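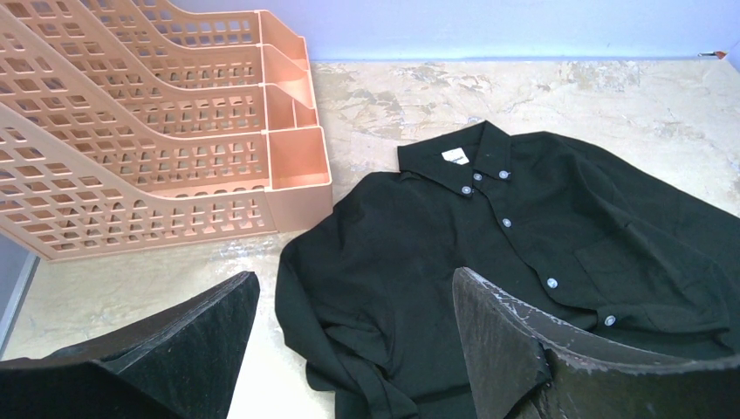 Wrist camera view: black button-down shirt face up on the counter, both fingers in the lower part of the view.

Stop rating grippers by payload

Every gripper comparison I read leads with payload and stroke. For folding and tidying work, neither number has ever settled a purchase for me. What settles it is the pad, and how much of the job the camera can still see once the fingers close.

We ran 2 fingertip sets on the same arm last January, the broad Bovo plate and the narrower Van Rooij tip, for 276 grasps on shirts, files and small soft items. Controller, force limit and lighting stayed fixed. The Bovo plate held cloth well and dropped little. It also hid whatever lay under it. On a dark shirt, a dark finger covers the placket and the policy loses the buttons, the only high-contrast features it had to work from. A wide finger buys grip and pays for it in pixels, and no data sheet lists that price.

Hermenegildo Ayala, who wrote the Natgate controller settings we used, disagrees. His position is that a second, fixed camera solves occlusion and the finger should be chosen for contact alone. I accept that for a bench that never moves. At Brumside the arm is rolled between counters, and a fixed camera needs calibration after every move. We lost most of a Thursday to it. 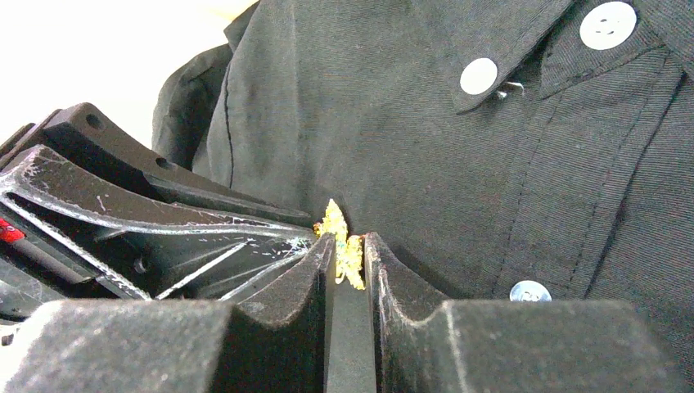

Can one pad material handle both cloth and small crumpled items?
For light items, a soft foam-like pad is good enough for both, provided the force limit is set per item and the pads are cleaned of lint on a schedule.

Lint deserves its own line in any test report. Pads that felt identical on the first grasp did not after 50, and we had to discard 3 runs where nobody had logged the cleaning. I would now take a mediocre finger with a stated cleaning interval over a better one without it. Vendors should publish occluded area at full close, measured from the wrist camera mount, and slip rate against grasp count. Payload can go on the second page.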